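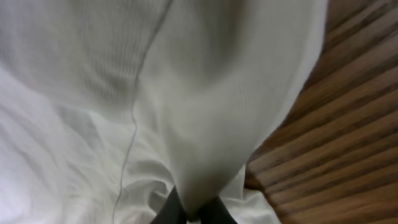
I've been trying to work out when I became a person who can't accept a compliment. Kanini Nyaga told me on Tuesday that she liked my jumper, and before she'd got to the end of the sentence I had told her it was old, that it was going at the elbow, and that I'd bought it on sale in Follville when the nice one was gone. She went back to her soup. There's a lot to be said for plain off-white ribbed fabric, all bunched up with the light on some of the folds and the rest gone grey, and I could have said any of it. "Thanks" would have done, too.

My mother was the same. If you praised her roast she'd point out the bit that was dry. I think she believed that if you let a nice remark stand, somebody would come along later and charge you for it. I grew up assuming this was manners, and it took me until the far side of 60 to notice that the people around me were getting tired.

Think of it from the other end. Somebody has noticed something and gone to the small trouble of saying so, and you've told them their taste is poor. Junhao Jiang at work once kept at it with me for a good 15 minutes over a speech I'd given, him saying it was funny and me listing the parts that weren't. By the end he agreed with me. I was furious for a week.

Chenxi Ren, on the other hand, simply smiles and says "I know, isn't it?" about her haircut, her garden, her lemon slice. I used to find this appalling. Lately I find I'd rather sit next to her than next to me.

So since April I've been practising. The rule is that I say thank you and then close my mouth and count to 4. It's a long time, 4. All sorts of things come up the throat. Last week the fellow at the chemist said he liked my glasses and I got as far as three before telling him they were my spare pair.

I've rung Kanini about lunch again. I'm wearing the jumper.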